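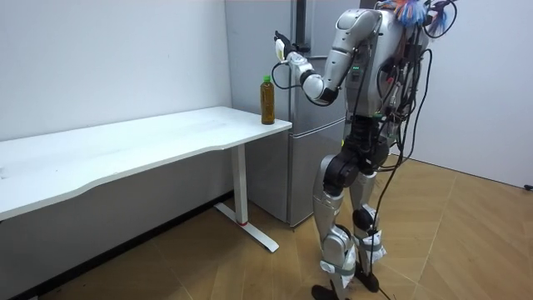 Eighteen months I've been hearing that the robots will free us up for "the interesting work". I do catering and stores at Kestik's Vaddale site, so I've been waiting to find out what mine is. Look at the cables hanging off the back of that thing, right down to the floor, and then tell me who you think gets asked to keep the walkway clear. It wasn't in my job description in August. It is now.

2/ The pitch from Pongsiri (they sold us the trial) was drinks and small parts fetched and handed over, 15 an hour. I used to do 15 in the time it takes to find the person with the login.

3/ Nobody's been sacked, I'll give them that. What they did was take 8 hours a week off the stores rota "in anticipation". In anticipation of what? The work's still there, it's just got fewer of us doing it.
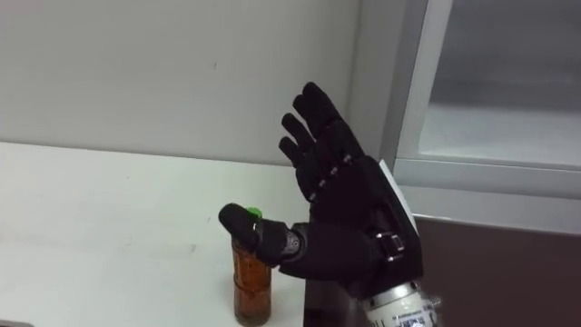
Thumb on the green cap. Tea, by the look of it.

4/ I don't doubt the hand is clever. I couldn't build one. But a clever hand and a shorter rota are two separate things and management keeps talking as if one pays for the other.

5/ Sorin Begović on the late shift asked at the briefing who signs for a spill. Fair question, I thought. Got told it would be "picked up in phase two". Gurico had a phase two as well, that was the stock scanners. 300 labels redone by hand.

6/ What I'd like is dull. Put the hours back until it does the job without someone stood next to it. Write the minding into our grade, with pay. Ask us before you move the fridge.

7/ Next review is 23/04/2026. I'll be taking notes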